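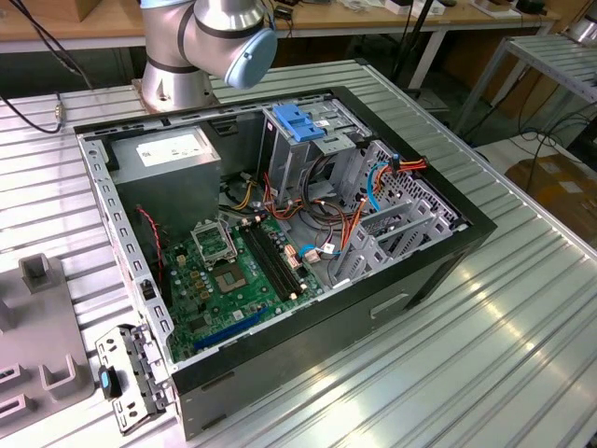

Offener Rechner mit leerem Prozessorsockel.

Im Keller meiner Eltern in Astberg stehen 17 Fotoalben, und in jedem ist zu sehen, wie mein Onkel grillt. Von meinem eigenen Leben zwischen Abitur und erster Steuererklärung gibt es dagegen nichts mehr. Es lag auf einer Festplatte, und die Festplatte lag in einer Schublade, bis sie im Mai beschloss, nur noch zu klicken.

Man hatte uns die Ewigkeit versprochen. Stattdessen besitze ich 3000 Bilder in der Cloud, überwiegend Parkplätze, damit ich das Auto wiederfinde, und eine Quittung von Bosta, dem Imbiss, der längst ein Nagelstudio ist.
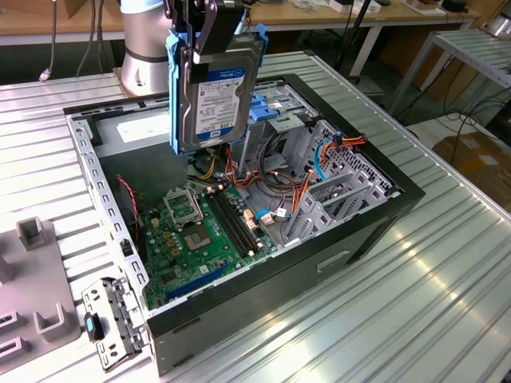 Festplatte im blauen Einbaurahmen über dem offenen Gehäuse.

Sizwe Molefe sortiert in Pliveck Nachlässe, auch digitale. Früher, erzählt er, stritten die Erben um das Silber. Heute streiten sie um das Passwort und sind dann enttäuscht: vier Ordner mit dem Namen »Neu«, zwei davon leer. Sein Rat ist von beleidigender Schlichtheit -- ausdrucken, beschriften, in einen Karton legen.

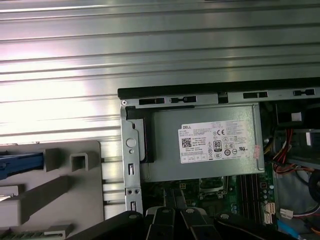
Ich habe es versucht. Der Karton steht seit Wochen im Flur, gefüllt mit Bildern, zu denen mir kein einziger Name einfällt. Meine Mutter blätterte sie neulich durch, hielt bei einem Gartenfest inne und erkannte sofort den Mann am Rost.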